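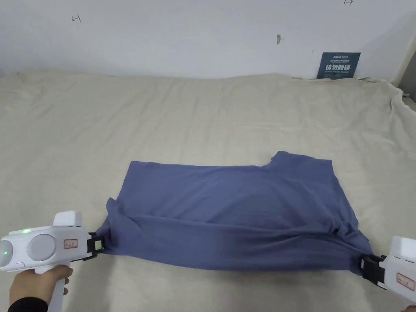 1/ Post-mortem on the left gripper fault from February. Short version: the jaw encoder was reporting closed when the jaw was still open, and the folding policy learned from it.

2/ Setup: two hand-held grippers, one operator, one T-shirt on a sheet. Each gripper logs its pose and jaw width. The policy trains on those logs, so a bad width reading goes straight into the behavior.

3/ Symptom on the arm: it reached the hem, stopped closing early, lifted, and left the cloth behind. Trevor Li blamed friction and swapped the jaw pads. No change.
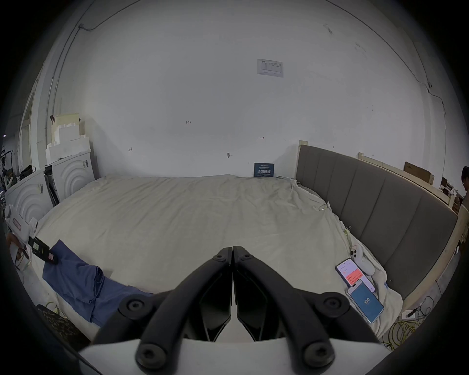
4/ Beca Wogan then plotted raw jaw width for 100 recorded folds. Right side: clean. Left side: 41 of them had a flat step near the end of travel - the value jumped to zero and stayed there until the next open command.

5/ Cause was a set screw on the encoder magnet. It had backed out enough for the magnet to slip on the shaft under load. With no load it read fine, and our startup check is done with no load.

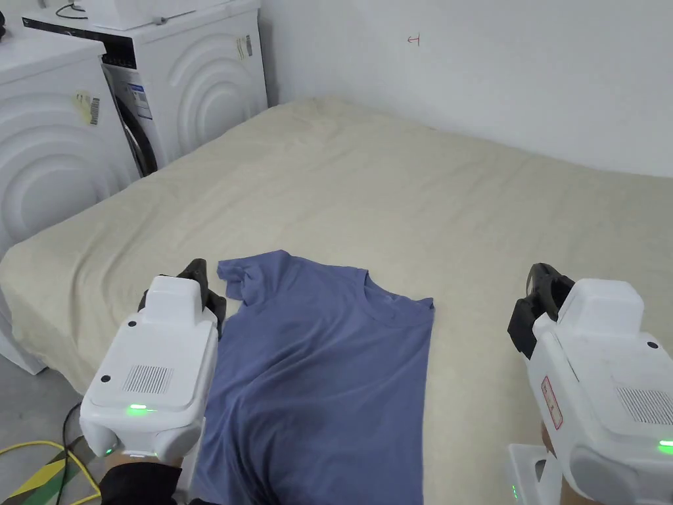 Shirt laid flat, one gripper on each side.

6/ Why it got through: the validator only looked for dropped samples and values out of range. Zero is in range. A stuck zero passed every rule we had.

7/ There is a safety side. The arm firmware uses the same width signal to decide when to stop driving the jaw. With the reading off, it could have pushed to the current limit with a finger in there. Vernon Penner pulled the arm from service until that was fixed. Correct call.

8/ Fixes so far:
- thread locker on the set screw, both sides
- startup check now closes on a 10 mm gauge block
- validator flags any width that holds constant while motor current rises
- firmware stop no longer depends on width alone 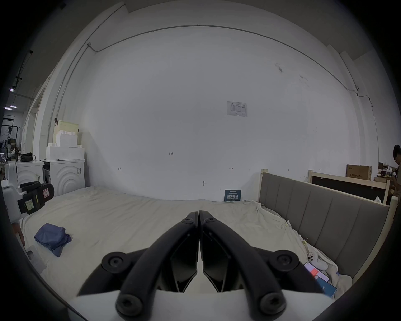 9/ The 41 folds are out of the training set. We tried correcting them by offset and gave up, as the slip was different each time. Re-recording takes about a day.

10/ Still open: whether the older Ledness units have the same screw. Jade Li is checking them. If you run that revision, put a block in the jaw and look at the number before you record anything.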